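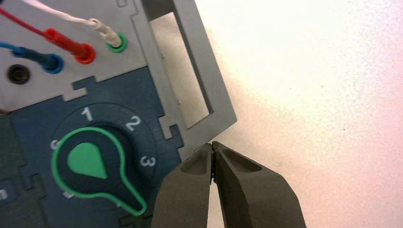
Cámara de muñeca, panel de prácticas con tres bananas puestas y los dedos junto a la esquina del marco gris.

Tema: Enseñar por teleoperación o llevando el brazo con la mano, ¿qué os funciona?

lama_awad
Buenas a todos. Llevo desde mayo peleándome con las demostraciones para el panel de entrenamiento de electrónica y necesito opiniones, porque en el taller ya no nos ponemos de acuerdo. La tarea es enchufar y desenchufar las bananas en su zócalo de color (blanca en el verde, roja en el rojo, azul en el azul) y después girar el selector a la posición que se pida. Tengo grabadas 80 demostraciones por control remoto y las bananas más o menos salen, pero con el selector es un desastre: llega bien, cierra los dedos y se queda pensando. ¿Grabo más o cambio de método?

haris_r
Cambia de método. Para girar un mando, agarras el brazo con la mano y lo llevas tú. Con el mando remoto no notas el tope ni el clic de cada posición, y eso en la grabación se ve como una duda larguísima. El robot aprende la duda, claro.

tornillo2201
Pues yo no estoy de acuerdo, Haris. Si lo llevas con la mano, tu brazo se cuela en las cámaras y luego, cuando trabaja solo, las imágenes no se parecen a las del entrenamiento. A mí me pasó con unas tapas y tiré una semana entera a la basura!! Teleoperación siempre, y si cuesta, se practica.

haris_r
Se cuela en la cámara fija. En la de muñeca, si agarras por detrás de la brida, no aparece nada tuyo. Llevo dos proyectos así en Bralance y ni un dedo mío en las imágenes.

lejla_iv
Me meto yo también — a mí lo que me llama la atención de la foto es otra cosa. Los dedos están pegados a la esquina del marco y las puntas casi se tocan. ¿Es el principio de una demostración o ibas de camino? Lo digo porque si vas hacia el selector con la pinza así de cerrada, luego tienes que abrir encima del mando, y ahí es donde yo siempre acababa empujándolo sin querer.

lama_awad
Lejla, iba de camino al selector, y sí, tengo la mala costumbre de viajar con la pinza cerrada. No se me había ocurrido que eso pudiera importar. En las bananas abro bastante antes porque los cables me dan miedo, jaja.

lejla_iv
Pues empieza por ahí. Abre lejos, baja abierta y cierra una sola vez. Si en unas demos abres arriba y en otras abajo, el modelo hace la media y la media no sirve para nada.

tornillo2201
Eso sí lo firmo. Y otra: ¿siempre arrancas con el selector en el mismo sitio? Ahí el puntero mira hacia abajo a la derecha. Si todas las grabaciones empiezan igual, normal que luego se pierda en cuanto se lo dejas en el 1.

lama_awad
Ehhh... casi todas, sí. Lo devolvía siempre a la misma posición entre toma y toma por comodidad. Vale, me doy por regañada.

jasmina_t
Hola, leo mucho y escribo poco. En Atisach mezclamos los dos métodos y no pasa nada malo. Las bananas con mando remoto y el giro llevando el brazo con la mano, cada cosa como tarea aparte y con su instrucción. Eso sí, el panel lo movemos un poco y lo giramos unos grados entre tomas. Con el panel atornillado nos salía un robot buenísimo que solo sabía trabajar en un punto de la mesa.

haris_r
+1 a Jasmina. Y para el giro, 90 grados de muñeca de reserva antes de agarrar. Si llegas con la articulación casi en el límite, a mitad del recorrido se te para y esa demo no vale.

tornillo2201
Sigo pensando que mezclar es buscarse líos. Los movimientos a mano salen mucho más rápidos que los teleoperados y luego las velocidades no casan. Pero bueno, si las separáis por tarea, me callo (un rato).

mirsad_n
¿Y las demos malas las borráis? Yo guardaba las que tenían un fallo y su corrección, pensando que así aprendería a recuperarse.

jasmina_t
Las de corrección limpia se quedan. Las de estar un buen rato dudando delante del mando, fuera.

lama_awad
Mirsad, creo que de esas últimas tengo una colección preciosa. Plan: repaso lo grabado y limpio, repito el selector con la pinza abierta desde lejos y cambiando la posición inicial, y pruebo el giro a mano como dice Haris. Las bananas no las toco de momento. Subo resultados cuando los tenga, y si sale mal le echo la culpa a Haris.

haris_r
Me parece justo. Sube también la curva de fuerza si la guardas, que en el giro se ve todo.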